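Peg

A peg is a short pin, usually wood and usually round or close to it, that goes into a hole and holds something. I've kept this entry in my home encyclopedia of small useful things for years now, and it keeps growing, so I've split it into sections. If you came looking for clothespins, those are under C (I know the British call them pegs, and I've made my peace with it).

The word

Peg is an old word in English and it has cousins in Dutch and Low German that all mean something like a plug or a small pointed stick. From there it wandered off everywhere. We peg prices, we peg somebody as a troublemaker, we take people down a peg. That last one is often explained with a story about ships' flags being raised and lowered on pegs. I like the story a lot, but I have never found anything solid behind it, so treat it as a story.

Two words sit very close by. A dowel is generally a plain cylinder, cut from a long rod, and it tends to be hidden inside the joint. A trenail (also treenail, also trunnel, say it however you like) is a big wooden peg for ships and heavy timber. In my kitchen they're all pegs.

How a peg holds

The simplest peg holds by friction. You make it a hair bigger than the hole, you drive it in, and the wood squeezes from all sides. A tapered peg does the same job but gets tighter the farther it goes, and you can knock it back out from the narrow end, so it's the one I reach for when I know I'll be taking something apart again.

Then there's the drawbored peg, which I think is the cleverest thing in this whole entry! The hole through the tenon is drilled slightly closer to the shoulder than the holes through the mortise. When you drive the peg, it has to bend a little to get through, and as it bends it pulls the two pieces together and keeps pulling. You can close a joint that way with no clamp and no glue. The offset is small. Too much of it and the peg breaks inside, and then you get to spend an evening drilling out the stump, ask me how I know.

Seasoning matters as well. A dry peg in greener wood is the old combination, and it works because the timber shrinks as it dries and the peg mostly doesn't. Do it backward and you get pegs that rattle.

Getting hold of one

A peg is an awkward thing to pick up and start. You need it upright, you need the end free, and you need your fingers out of the way of the mallet. I pinch it between thumb and forefinger about halfway up, tap twice, and let go. My fingers are thick and the small game pegs defeat me completely, so I use tweezers for cribbage. Pliers with flat jaws are fine for bigger ones if you wrap the jaws in tape so they don't chew the wood. 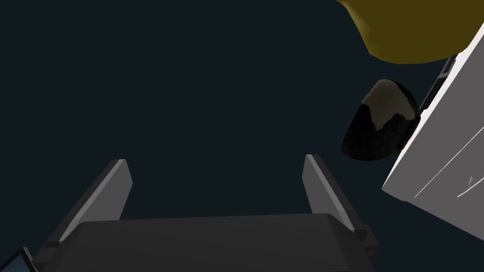

Gripper with two parallel fingers, wide open. Computer rendering.

A little point on the end helps more than any tool. Four strokes with a knife, one on each side, and the peg will find the hole by itself. The proper word for this is a chamfer if you're neat about it. I'm not that neat.

Making them

Split, don't saw, if the peg is going to carry any load. A split peg has the grain running the whole way from one end to the other, and a sawn one may have it running out the side, which is where it will snap. Oak is the usual choice for timber framing. Locust is wonderful if you can get it. For toys and racks I use birch or maple because they're smooth and cheap, and any hardware store has the rod.

The old shop method is a dowel plate, a piece of steel with holes of different sizes. You rough out a stick, hold it over the hole, and pound it through. It comes out round-ish and a bit fuzzy, and the fuzz is no trouble at all inside a joint. I have a plate with 3 holes from a flea market in Undon, and the middle one is the only one I've ever used.

Framing pegs aren't necessarily round. Plenty of old ones were shaved to eight sides with a drawknife and driven into a round hole, where the corners crush and bite. I've pulled a couple of those (from scrap beams, calm down) and you could see the flats from end to end.

Pegs in buildings

My favorite pegged building is the hay barn outside Grallum, where I spent a whole July afternoon looking up with my mouth open. The sign by the door says the frame has 1,669 pegs in it, and I have no intention of checking. Many of them were left long on the inside, sticking out past the face of the post, and over the years people have hung everything from them. There were harness straps, a coil of rope, and somebody's very nice hat.

The covered bridge at Malabanan is the other one people bring up. It has more than 2,000, according to the little booklet they sell there, and a good number are replacements from the last repair. You can tell which, as the new ones are still pale.

Pegs for hanging things

The peg rail is a board along the wall with pegs set into it, and it's so useful that I don't understand why every house doesn't have one. Set the pegs at a slight upward angle. A straight one will hold a coat, but a smooth handbag strap will creep off it. The shaped kind with a narrow neck and a knob on the end (Shaker pegs, in most catalogs) solves the same problem a different way.
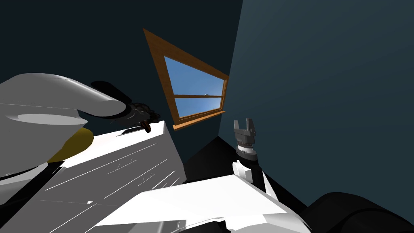 Pegs and handles get mixed up all the time, and I've been asked more than once where one stops and the other starts. Size won't tell you. Neither will shape, because a plain stub of wood can be either. Take the small brown cylinder at the tip of the left arm up there, sticking down just over the edge of the white surface: I'd call it a short wooden peg, and you could call it a handle and I couldn't prove you wrong. My own rule is that if it goes into a hole to hold two things together or hold something up, it's a peg, and if it's mainly there for a hand, it's a handle. A file handle fits into nothing, the file fits into it. Drawer knobs with a wooden tenon on the back break my rule, and I've stopped worrying about them.

Pegs in music

Violins, violas and cellos have tapered tuning pegs, generally ebony, rosewood or boxwood, and they hold by friction alone. That's why they slip in dry winter air and stick in a damp summer. There's a waxy stuff called peg dope (yes, really) that helps with both. Push in gently as you turn. Guitars mostly moved on to geared machines, although people still say pegs for those, and flamenco players can still find instruments with the wooden kind.

Pegs in games

Cribbage is the big one. The board is a scoreboard full of holes, each player gets two or more pegs, and you leapfrog the back peg over the front one so your last score is always showing. Peg solitaire is the triangle or cross you find on restaurant tables. Battleship uses them by the handful. My cribbage set came from Hurkon and has lost so many pegs that one side now plays with matchsticks.

See also: Clothespin, Dowel, Mallet, Mortise and tenon, Tent stake, Wedge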